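Notebook, bench side - 2024-04-15
Trial of the Prelance wrist camera kit and its setup service

Carrying on from the January notes, where I had got as far as reading the brochure and grumbling about the price. The kit has been on loan to us for a while now and I have finally given it a proper go, so I am putting it all down while it is fresh, for me and for whoever picks this up when Trernine ask us whether they should buy it.

What you get is a small camera, a bracket, a good long cable (three metres, I would not want it any shorter) and a year of their setup service, where you send in your pictures and they send back a settings file. The bracket is the nicest part. It went on with the ordinary hex keys out of the drawer and it has not shifted since, which is more than I can say for the Collska one we had before. I never did get that one to sit square and I am still finding its little washers.

The software is friendlier than I expected, once it is running. Getting it running took most of a morning and two pots of tea. The installer wants the cable plugged in AFTER the licence screen and the leaflet tells you to do it before, so if you are following in my footsteps, ignore step 4 and you will be much happier. I have written this on the lid of the box as well.

For the floor marks I went with two strips of blue tape crossed in an X, as their guide suggests for a first session. They say any angle will do so long as it isn't a right angle, and I took them at their word. Blue on the grey shows up beautifully. I had a worry that the software would want a printed target, and there is one in the box, but it curls at the corners and I'd sooner use tape that lies flat and costs next to nothing.

Findings so far, in no sort of order:

The strip edges are picked up cleanly nearly the whole way along. Where it does go wrong is at joins. If two pieces of tape are laid end to end and don't quite line up, the software treats the step as a corner and gets very excited about it. One unbroken length per strip next time, please, even if it means opening a new roll.

Small bright bits on the tape are worth looking out for too. There is a white fleck on the steeper strip just below the crossing, and the software gave it a marker of its own. I have left it alone so that all the pictures in this batch match. Wipe down before the next batch, and note it here when you do.

Exposure on automatic is fine with the room lights as they are. I tried it on manual for 40 pictures and gained nothing except a headache. Leave it on automatic.

Storage: the saved pictures pile up quicker than you would think, and the program stops without a word when its folder reaches 3000. There is a setting to change this, well hidden under "Session". I have asked Prelance to make it say something when it stops, and had a very civil reply.

The service side I am less sure of. They ask for 100 pictures and promise the settings file within three days. It came in good time, and it was tidy, and I could follow what they had changed - but I could have got most of the way there by hand in an afternoon. For a place with nobody to spare it would be a real help. For us I think it's a nice thing to have and not much more. The Igwe bundle leaves the service out altogether and is a good bit cheaper, so I would like to have that one in before we write anything down for Trernine.

Still to do: try the other lens, ask whether the licence moves from one computer to another, send the curly target back, and find out what the second year costs (it isn't on the price sheet, which always makes me a little nervous).

Two from the batch, both with the crossed strips and the pale blue at the bottom:
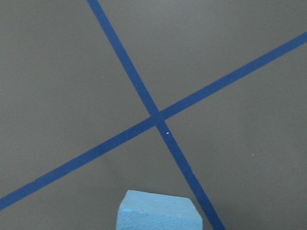
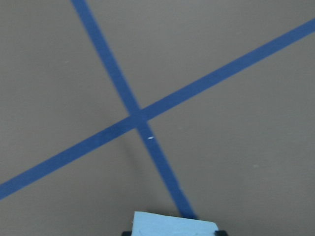 Entered by: the bench side, camera kit trial
Filed under: Prelance, kit on loan

Added after tea. I have read through the loan terms again and we are to send it all back in the original foam, so please don't throw the big box out, however much it gets in the way of the door. The spare cable ties are ours and can stay. If anybody wants to have a go before it leaves, the login is on the card inside the lid, and do shut the program down from its own menu when you finish. Closing the window leaves it ticking over and it hangs on to the camera, and then the next person spends ten minutes thinking the cable has gone. I was that next person, twice.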